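Friday, April — gripper comparison, white arm, drawer bench
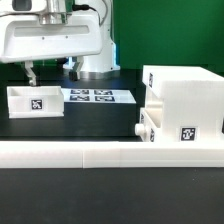
Arm over the small marker box, fingers open, drawer unit on the right.

Finally got a good long stretch with the Vainio fingers after a week on the Sorkell pair, and I have to say I'm warming to them (sorry, Clyde, I know you were rooting for the others). Same routine for both: grasp the box by its wall, let go, then over to the drawer knob and pull.

The box went fine with either set. The knob is where they part ways. The Sorkell tips are flatter and kept sliding off the round part at anything under 436 on the force setting, while the Vainio ones held at the default and gave me a nice straight pull — lovely to watch after all that slipping!

Logs are runs 2541 to 3048 in the Grultix folder. Please skip the first two, I had the wrong finger offset loaded and they're rubbish.

Still to do: redo the marker calibration before comparing approach heights, and ask Anneli Pelkonen whether the Rarnska controller can log finger width at the same rate as the wrist pose. It looked laggy to me, but I was hungry by then and may have been reading the wrong column.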